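# The Last Chore on the List

My grandmother could fold a fitted sheet in the time it took the kettle to boil, and she did it while telling you who in town was getting married. I thought of her a good deal on the April morning I spent in the back half of a former shoe warehouse in Nendance, where Sunita Strickland has been trying for 2 years to get a robot to help with the laundry.

She runs the small automation shop at Brurnlow, and she is wonderfully patient about the question everybody asks her, which is when they can have one at home. "My mother asks me every Sunday dinner," she told me, laughing. "I tell her to keep her clothesline!"

The trouble is cloth. A cup is a cup whichever way you set it down, but soft fabric bunches and droops and hides its own corners, and a fold that's plain as day to you or me (we've been getting dressed all our lives, after all) can look from up close like a hillside.

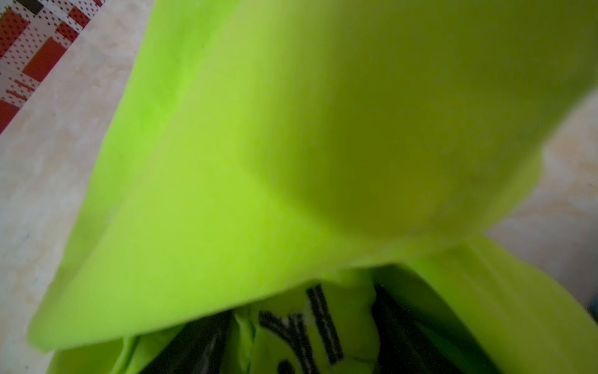 Strickland's team keeps a log of every try, and when I visited it stood at 3673. Some of those are lovely. Plenty of them end with a sleeve on the floor and somebody going for coffee. A decent attempt at one garment takes roughly 15 minutes, and she'd be the first to tell you that a ten-year-old who wants to go outside can beat that handily.

Roscoe Okafor, who managed the hotel laundry at Hutchins before he came over to Brurnlow, sees it a little differently. He had 30 people on a shift and could never keep the sorting table staffed, so a slow machine that works through the night sounds pretty good to him. "I don't need it to be quick," he said. "I need it to know a pocket from a neck hole."

It doesn't always, yet. But I stayed well past lunch, long after I had what I needed, hoping to see one more shirt come out square, and Okafor pulled up a second chair.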